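基板配線班レポート 「Tazi」の組み立てメモと、コネクタで苦労した話
Cullilum班 2024年6月5日提出

テーマを決めたのは4月で、最初は「基板の配線をきれいにやり直す」というだけのざっくりした計画でした。班は私とアンワラ(Anwara Karunaratne)の二人です。先輩のアンジャナさん(Anjana Chowdhury)には途中で何度も相談に乗ってもらいました。Taziというのは私たちが勝手につけた配線プロジェクトの名前で、深い意味はないです。呼びやすかったから、ぐらい。

もともとRenberg実習室には、前の年の班が残した配線メモがありました。ところがこれが「白いほう」「奥のやつ」みたいな書き方で、どっちから見て奥なのかがぜんぜんわからない(書いた本人はわかっていたんだと思います)。なので今回は、基板の向きを決める、部品に呼び名をつける、差し込みの手順を書く、というところまでを目標にしました。回路の設計や動作の評価は範囲に入れていません。

1. 差し込みの作業

いちばん時間を使ったのはここです。コネクタなんて挿せばいいでしょ、と思っていたのですが、基板を平らに置いた状態で横から挿そうとすると、けっこう難しい! まっすぐ押しているつもりでも手首の角度でプラグの先が上を向いてしまいます。しかも力を入れるほど基板のほうが逃げていくので、反対側を押さえる役が必要でした。

それと、電線の束がプラグの後ろから垂れていると、その重さでも向きが変わります。最初の手順書には「プラグを持って挿す」としか書いていなくて、アンジャナさんに「電線はどこに行ってるの?」と聞かれて二人とも黙りました。今の版には、挿す前に電線を手前に流しておく、という一行が入っています。
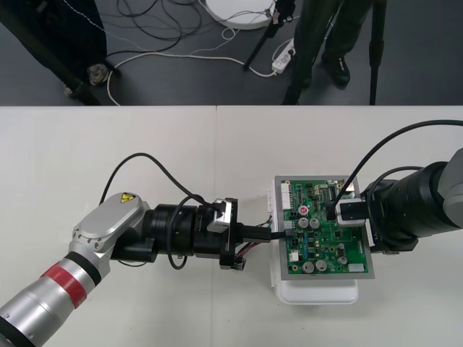 図1 基板の左側の縁にプラグを挿しているところ。赤と黒の細い電線がプラグの後ろに出ている。

練習は二人で交代しながら、合わせて80回以上やりました。回数が増えると上手になるかというと、そうでもなくて、慣れてきたころに急に雑になります。私は中盤がひどかったです。アンワラは逆に最初だけ慎重すぎて、終わりのほうは迷いなく挿していました。性格が出ますね。

練習で気をつけるようになったことを書いておきます。

プラグの先を縁に当てたら、そこで一回止まる。
向きを目で見てから押す。
抜くときは電線を引っぱらない。プラグの本体を持つ。
うまく入らないときは力を足さないで、いったん離して最初からやり直す。

四番目は頭ではわかっていても本当に守れなくて、手順書では行の頭に星印をつけました。

2. 材料とお金のこと

練習用の電線とプラグはSkastentという通販の店でまとめて買いました。合計1,693円で、班の予算の中では小さい買い物です。電線は100ミリに切りそろえて使いました。短すぎると引っぱられるし、長すぎると机の上でからまります。もう少し短くてもよかったかもしれない、というのはアンワラの意見で、私は今の長さが好きです。ここは決着がついていません。

色は、買ったときは好みで選びました。でも手順書を書く段階になって、色の名前がそのまま説明に使えることに気づいて、だったら最初から表を作ってから買えばよかったなと反省しています。次の班の人は、先に色の表を作ってください!

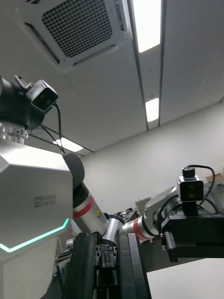 写真:Anwara Karunaratne/Cullilum班

3. 手順書の文章について

作業そのものより、文章にするほうがずっとしんどかったです。自分の手では一秒で終わることが、書くと三行になる。三行を読んで同じことをしてもらうと、まったく違う動きになる。この繰り返しでした。

たとえば「上のコネクタ」という言い方。私は基板の向こう側の辺のつもりで書いていたのに、読んだ人は基板の表の面だと受け取っていました。どちらも間違っていないので、これは言葉のほうが悪いです。それで「上」「下」は使わないことにして、「奥の辺」「手前の辺」に統一しました。前の年のメモの「奥のやつ」を笑っていたのに、結局「奥」に戻ってきたわけですが、向きを先に決めてあるところが違います(と言わせてください)。

手順書は九回書き直しました。途中の版は消さずに残してあるので、見たい人は実習室の棚のファイルをどうぞ。三回目の版がいちばん長くて、読んでいて眠くなります。

4. 基板の向きと目印

向きの基準は、赤い小さなスイッチが手前に来る置き方にしました。横に白い字で「SWITCH」と書いてあるので、初めて見る人にも言葉だけで伝わります。この向きに置くと、LANケーブルの口(RJ45)は右の手前寄り、白いコネクタの並びは奥の辺の右寄りになります。

背の高い部品も目印として便利でした。銀色の筒型の電解コンデンサが左側と真ん中あたりに分かれて立っていて、真ん中のほうには頭の赤いものが混ざっています。これを私たちは「赤帽」と呼んでいました。レポートに書く名前としてどうなのかと思ったのですが、アンジャナさんが「通じるならいいんじゃない」と言ってくれたので、手順書でも赤帽のままです。逆に、黒いICは四角いのがいくつかあって言葉で区別しにくく、目印に使うのはあきらめました。 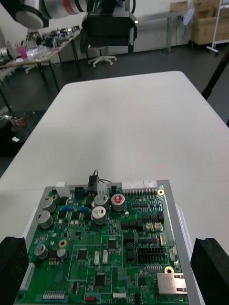

図2 灰色のアルミトレイにのせた基板。赤いスイッチと「SWITCH」の文字が手前の辺にある。

あと、金色の輪がついた取り付け穴。はじめは穴に番号を振って位置を説明しようとしたのですが、番号表と基板を見比べるのが面倒で、二人ともすぐ使わなくなりました。「右奥の穴」で十分でした。

5. 電線の束の扱い

基板につなぐ前の束をどう持つか、どこに仮置きするか、という地味な話です。でも失敗の多くはここで起きていました。先に部品がついている束だと、端のほうが重くて、電線を持っただけではぶらぶらして向きが決まりません。下に置こうとすると部品が先に机に当たるし、急ぐと電線どうしがねじれます。

試した中では、電線をなるべく横に寝かせた形で持って、端の部品がどちら側に来るかを先に決めておくのがやりやすかったです。色がばらばらの束なら、ねじれたときも色の順番を見れば戻せます。アンワラは束ねるときに結束バンドを使いたい派、私はそのままがいい派で、ここも意見が割れました。

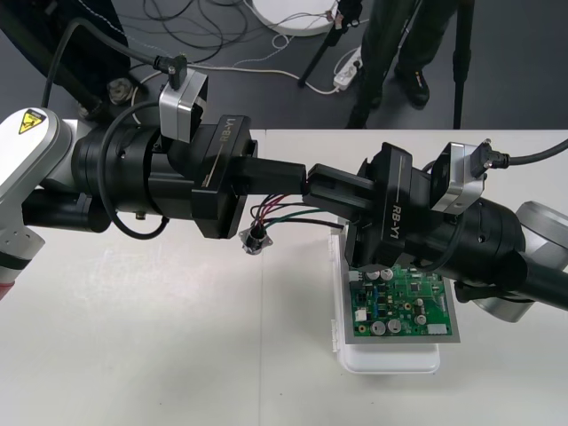 図3 赤、紫、緑、黒の細い電線の束。左端に四角い銀色のフランジがついた小さな金属部品が下がっている。

6. できなかったこと、感想

奥の辺の白いコネクタについては、手順書がまだ下書きです。左の縁の差し込みに時間をかけすぎて、そこまで手が回りませんでした。色の表も半分しか埋まっていません。

やってみて思ったのは、私は自分の目線でしか物を見ていなかったんだな、ということです。机の反対側に立つだけで右と左が入れかわるのに、それを忘れて書いてしまう。今は普段の会話でも「右って、どっちから見て?」と聞くくせがついて、家族にちょっと嫌がられています。

引き継ぎ用の手順書と色の表は、実習室の棚の「Tazi」と書いた箱に入れました。残りの電線も同じ箱です。プラグは少し余っているので、練習に使ってください。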